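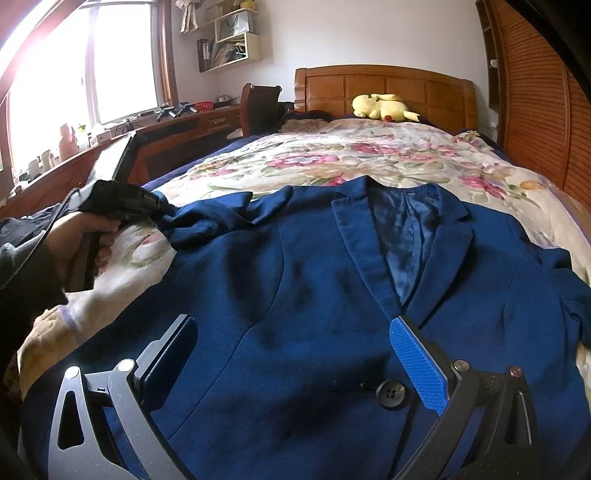
4. Plier et ranger une veste de tailleur

Cette section concerne les vestes doublées, à col cranté et à boutonnage simple. Pour les manteaux longs, reportez-vous à la section 5. Pour les mailles et les chemises, la housse plate Landik suffit et les étapes 1 à 6 ci-dessous ne s'appliquent pas.

Matériel nécessaire

Un lit ou une grande table, recouvert d'un drap propre si la surface accroche.
Une brosse à vêtements souple.
Deux feuilles de papier de soie sans acide.
La housse Prelter, taille M ou L.

4.1 Préparation

1. Videz toutes les poches, y compris la poche intérieure et la petite poche ticket quand il y en a une. Un stylo oublié marque la doublure en quelques jours.

2. Brossez la veste sur cintre, du col vers l'ourlet. Insistez sous le col et dans le pli des revers.

3. Vérifiez l'état des boutons. Un bouton à quatre trous doit être tenu par ses quatre points de passage. Si le fil est usé, recousez-le avant le rangement.

4. Posez la veste à plat sur le lit, devant vers le haut, le col côté tête de lit et l'ourlet vers vous.

Note — Si la veste revient du pressing, retirez le film plastique et laissez-la sur cintre jusqu'au lendemain matin.

4.2 Mise à plat des manches

5. Prenez la manche par son extrémité et tirez-la doucement vers l'extérieur. Elle est souvent vrillée à hauteur du coude. Faites-la tourner jusqu'à ce que la couture arrière se retrouve en dessous, puis lissez du plat de la main, de l'épaule vers le poignet.

6. Faites de même avec l'autre manche. Ne passez pas à la suite tant que l'une des deux reste froissée sous le corps de la veste : le pli s'imprimerait dans le tissu du devant.

Attention : ne tirez pas sur la manche en tenant la veste par l'épaule. La couture d'emmanchure est le point le plus fragile du vêtement, et la doublure cède en premier.

4.3 Revers, doublure et bouton

7. Ouvrez légèrement l'encolure et lissez la doublure au milieu du dos. Les plis verticaux qui s'y forment sont en général dus à l'aisance prévue par le tailleur. Il ne faut pas chercher à les faire disparaître complètement.

8. Rabattez les deux revers en suivant leur cassure naturelle. Ils doivent se rejoindre en V au-dessus du bouton. N'appuyez pas sur la cassure, elle doit rester ronde.

9. Fermez le bouton. Sur un modèle à deux boutons, fermez seulement celui du haut.

10. Glissez une feuille de papier de soie sous les revers, la seconde entre le devant et le dos, en remontant jusqu'au col.

4.4 Pliage

11. Ramenez chaque manche sur le devant, le long de la découpe princesse si la veste en comporte une, sinon parallèlement au bord du devant. Les poignets ne doivent pas dépasser l'ourlet.

12. Remontez l'ourlet vers les épaules en un seul pli, placé sous le bouton. Si le bouton tombe exactement sur le pli, descendez celui-ci de deux doigts.

13. Soulevez la veste à deux mains, par-dessous, et introduisez-la dans la housse, col en premier.

14. Fermez la glissière aux trois quarts, chassez l'air en appuyant avec l'avant-bras, puis terminez la fermeture.

Note — La housse taille M contient une veste, la taille L en contient deux, placées tête-bêche. Au-delà, les épaules s'écrasent.

4.5 Durée de rangement

Une veste pliée supporte bien une saison. Passé 7 mois, sortez-la, suspendez-la une journée et repliez-la en décalant légèrement le pli. Les laines sombres, bleu marine ou noir, gardent la trace d'un pli plus visiblement que les teintes moyennes. Pour elles, préférez le cintre large Rankin dès que la penderie le permet.

Ne placez pas la housse au contact d'un mur extérieur ni au-dessus d'un radiateur. N'utilisez pas d'aspirateur pour comprimer le contenu : la housse Prelter n'est pas prévue pour la mise sous vide, et l'entoilage de la veste non plus.

4.6 Remise en état

15. Sortez la veste et suspendez-la boutonnée, dans une pièce aérée.

16. Si un pli persiste, passez la vapeur à distance, côté doublure d'abord, sans poser la semelle du fer. Laissez refroidir sur cintre avant de porter la veste.

17. Pliez les housses vides à plat, glissière ouverte.

Texte de la section : Marcelino Esteban. Suite : section 5, Manteaux et pardessus.

Dernière mise à jour : juillet

© Orkis — Contact — Retour en haut de page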